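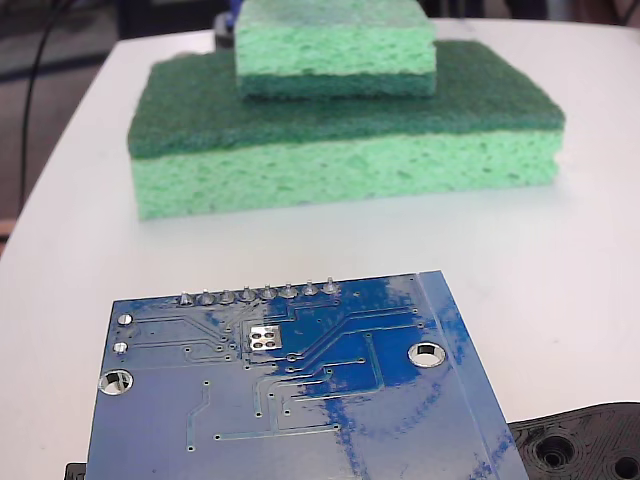

Moltik Two-Sided Scrub Sponge: Long-Term Review

Scope

The Moltik is a conventional two-layer kitchen sponge, a cellulose block bonded to an abrasive pad. It is sold in packs of 9. I used one pack in a home kitchen, replacing each sponge when the pad no longer removed baked starch from a steel tray. For comparison I used the Cirnix Pro, which costs more and has a denser pad, and the plain supermarket sponge I had been buying before.

Tap water here is hard, and that matters for any test of this sort. Mineral deposits stiffen cellulose and shorten its life. Readers with soft water should expect better numbers than mine.

Absorption

Cellulose sponges ship either damp or compressed and dry. The Moltik ships damp, so the first step was to rinse it and let it dry fully on a rack for two days. A dry sponge was then weighed, soaked for a minute, lifted, allowed to drain until the dripping stopped, and weighed again. The Moltik held more water than the supermarket sponge and slightly less than the Cirnix. In use I could not tell the Moltik and the Cirnix apart. Both cleared a puddle from a countertop in one pass. The supermarket sponge needed a second.

Wringing is easy. Release is even across the block, with no wet core left in the middle, and the corners recover their shape within a few seconds.

Abrasion

The pad is medium grade. It takes cooked egg off stainless steel quickly and handles dried oatmeal without soaking. Burned sugar is beyond it, and I went back to steel wool for that. The Cirnix pad is faster on steel but left hairline marks on a glazed casserole dish. The Moltik left none that I could find under a desk lamp.

Do not use it on nonstick pans. The label permits this with "light pressure," which is not a useful instruction. I tried it on an old pan from Valdebenito and the coating dulled in a patch near the rim after a week.

Bond strength

Cheap sponges usually fail at the glue line. Of the pack, 2 began to peel at a corner before the pad was worn out, both after going through the dishwasher on the top rack. The sponges washed only by hand stayed bonded to the end. Peeling starts at a corner and spreads along the short side - trimming the loose flap with scissors buys a few more days.

Odor and drying

Drying time depends more on the holder than the sponge. Lying flat in a dish, the Moltik was still damp the next morning. Standing on edge in a Surura wire holder, it was dry by then. Smell appeared in the second week when stored flat, later when stored upright. I replaced any sponge that smelled after a wash and a full dry, whatever the state of the pad.

Verdict

The Moltik is a sound general-purpose sponge with a well-judged pad and an adhesive that dislikes the dishwasher. The Cirnix is worth the extra cost only if most of your washing is bare steel. For mixed cookware I have bought a second pack of the Moltik.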